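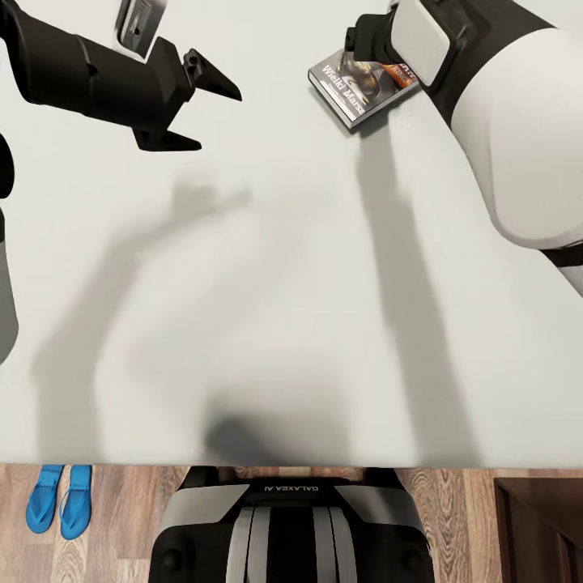 Workshop walk-through checklist, with my comments

I rent the ground floor of the old Wendt building, and every March I go through the whole place with a clipboard before the busy season starts. What follows is the list I use, plus whatever I scribbled next to each item this time. Feel free to copy it and cross out what doesn't apply to you. My shop does small furniture repair and a bit of upholstery, so there's more in it on solvents and dust than you might need.

I mark things OK, FIX or WATCH. WATCH means it passes today and I don't trust it.

1. Doors and ways out

Front door opens all the way without hitting anything: OK
Back door opens from inside without a key: OK
Path to the back door at least as wide as a person carrying a chair: FIX
I'd let three dining chairs and a roll of webbing creep into that path. They were waiting for pickup, and waiting for pickup is how my whole back hallway fills up every winter. Moved them while I was standing there.
Exit sign lit: OK
Exit sign still lit with the breaker off: WATCH
It came on, but it looked tired to me. New battery is on the shopping list.

2. Floors

No curled mats: FIX
The mat by the sink has a corner that stands up like a dog's ear. I've taped it twice. This time I threw it out (hooray!) and I'm going without until I find a heavier one.
No cords across walkways: OK
Step down to the storeroom has its yellow strip: WATCH
Half worn off in the middle, right where everybody's foot lands.
Sawdust swept from under the benches, all the way to the wall: FIX
I found a tape measure I had already replaced.

3. Electrical

Panel has clear space in front of it: OK
Every breaker labeled: WATCH
Breaker 4 says "lights?" in somebody else's handwriting. I flipped it and the lights stayed on, and the radio went off. Relabeled it "radio corner" for now, but I need to trace what else is on there before I call it OK.
No extension cord doing the job of an outlet: FIX
Guilty. The glue pot has been on one since fall. I've asked for a quote on a proper outlet.
GFCI outlets trip and reset: OK
Both sink outlets did it on the first press.
Cord ends and plugs not cracked: OK

4. Fire

Extinguisher gauge in the green: OK
Extinguisher hung where you can reach it without leaning over a bench: OK
Pin and seal in place: OK
Tag shows the last service: WATCH
The tag is there, but the ink has faded so badly I had to hold it up to the window. I'm going to write the date on a card and tape it to the wall next to it.
Smoke alarms sound when tested: OK
Loud! Wear your ear muffs for this one. I never remember.
Oily rags in the metal can with the lid down: FIX
Lid was up. This is the one item on the page that really scares me, so I've moved the can right beside the finishing bench, where I can close it with my knee.

5. Solvents and finishes

Cabinet door closes and latches: OK
Everything in it has a readable label: FIX
Two jars with no labels at all. One smelled like mineral spirits and I didn't care to sniff the other. Both went in the box for the hazardous waste drop-off.
Nothing stored on top of the cabinet: OK
Truvico wax tins not dented or leaking: OK
Fan pulls air when you hold a tissue to it: OK
Fan filter clean: WATCH
Gray, though I can still see through it. I'll change it before the summer jobs.

6. Shelves and lifting

Shelf load cards posted: OK
The long rack is marked 500 pounds a shelf and the short one 275. I'm nowhere near either, but foam takes up so much room that I keep wanting to stack the heavy stuff up high to make space for it. Don't do that. Heavy goes at the bottom.
Racks fastened to the wall: OK
I give each one a good shove. If it talks back, it gets a new screw.
Nothing over 50 pounds kept above waist height: FIX
The old sewing machine head was on the third shelf. Getting it down took two of us and some language.
Hand truck tires have air: OK
Stepladder feet have their rubber on: WATCH
One foot is wearing thin on the inside edge.

7. Tools and machines

Guards on and tight: OK
Band saw blade tension: OK
Brurkunura sander stops within a few seconds of switching off: WATCH
It stops, but there's a new whine on the way down. Could be a bearing. I've emailed the dealer.
Compressor tank drained: FIX
Plenty of rusty water came out. I used to do this weekly and I'd like to go back to that.
Chisels in their rack, edges covered: OK

8. First aid

Kit on the wall, not in a drawer: OK
Bandages, gauze, tape, tweezers: FIX
Out of the small bandages, as always. Tweezers were in the pencil cup.
Eye wash bottle in date: OK
Emergency numbers posted by the phone: OK
Added the new one for Trirnov, who look after the building's heating now.

Still open from this round: sink mat, glue pot outlet, yellow strip, exit sign battery, breaker 4, sander whine, small bandages. I go over the open ones again at closing time once the parts come in, and the FIX marks stay in red until they're done.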